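4.2 Evaluation of a commercial kitchen arm kit

The second product in our review is the Grinum kit, sold by Korkberg as a complete package for small laboratories and for companies that want to try manipulation at a kitchen counter. The package contains one arm, a two-finger gripper, a mounting clamp, a power unit and a software license valid for 12 months. We bought it at the normal price through the public shop of the seller, and Korkberg did not see the results before submission. All trials were done in October with the firmware that was installed at delivery.

Our interest in this section is limited to one question: how far can a user come with the kit as it is sold, without changing the hardware and without writing own motion code? The seller describes the kit as suited for "everyday surfaces". We understood this to include surfaces on which other objects are already standing, because a counter in daily use is seldom cleared before work. For this reason we kept the usual kitchen objects in the workspace of the arm and placed the target object on a cutting board in the middle of the counter.

The arm was mounted at the front side of the counter. Calibration follows a guided procedure in the Asadi software, where the user moves the gripper by hand to eight points and confirms each one. The manual promises that the procedure is short. In our case the first calibration needed 50 minutes, mostly because the software rejected two of the points again and again and gave no explanation. The later calibrations were much faster. Yasmine Metwally carried out all of them, so that the experience of the operator did not differ between the trials.

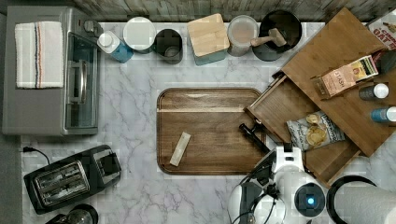 After calibration, we recorded the demonstrations from which the skill is built. The kit offers two ways for this. In the first one, the operator guides the arm directly by the wrist. In the second one, the operator uses a small hand controller and the arm follows. We used only the second way, since in direct guiding the body of the operator easily comes between the overhead view and the board. We gave 12 demonstrations for each skill, and this is the lowest number that the manual recommends. Demonstrations with a collision were deleted and repeated.

The counter is a difficult background for the vision part of the kit. The stone pattern is light with gray veins, the board is dark brown with a lighter stripe, and the target is a small pale object. The contrast between target and board is therefore good, but the same object would be hard to separate from the counter itself. We did not adjust the lighting. The towel on the toaster oven and the containers along the back wall remained in the view, although they had no role in the task.

Figure 3 shows the workspace from above with the arm at the right side.
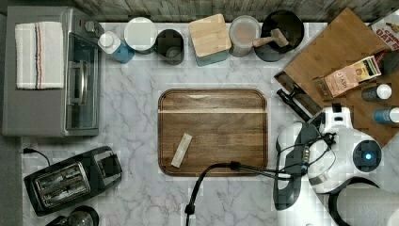 Figure 3. Overhead view of the counter with the target object on the cutting board and the gripper at the lower right.

We performed 100 trials of the pick skill, divided equally between two conditions. In the fixed condition the target was placed in the same position as in the demonstrations. In the free condition it was placed by the second author at any position and any angle on the board. A trial was counted as successful when the object was lifted and held until the arm had reached its rest position. In the fixed condition the kit worked reliably, and the few failures were all early closings of the gripper. In the free condition the results were clearly weaker. When the long side of the object was turned far from the angle used in the demonstrations, the wrist often did not rotate enough and one finger touched the top of the object.

A second weak point is the cable. The kit is delivered with clips for the lower part of the arm only, and the loops at the upper part are left to the user. We followed the manual and added no further clips. During large wrist rotations the cables moved visibly, and in the free condition this led to a stop by the safety function in several trials. Diltach, whose kit is discussed in Section 4.1, guides all cables inside the arm and had no stops of this kind. However, the Diltach kit costs considerably more, and its gripper opens less wide.

The support of Korkberg answered our questions on calibration within one working day. The answer on cable guiding came later and referred only to a set of clips that must be ordered separately. In our opinion these clips should be a part of the package.

We also note one limitation of our own procedure. The containers behind the board were not returned to exact positions between sessions, and we cannot exclude that small changes in the background had an influence on detection. Mazandarani repeated eight trials of the fixed condition with a plain sheet behind the board and found no difference, but this number is too small for a firm statement. The comparison of costs for the reviewed kits, including licenses and spare fingers, is given in Section 4.4.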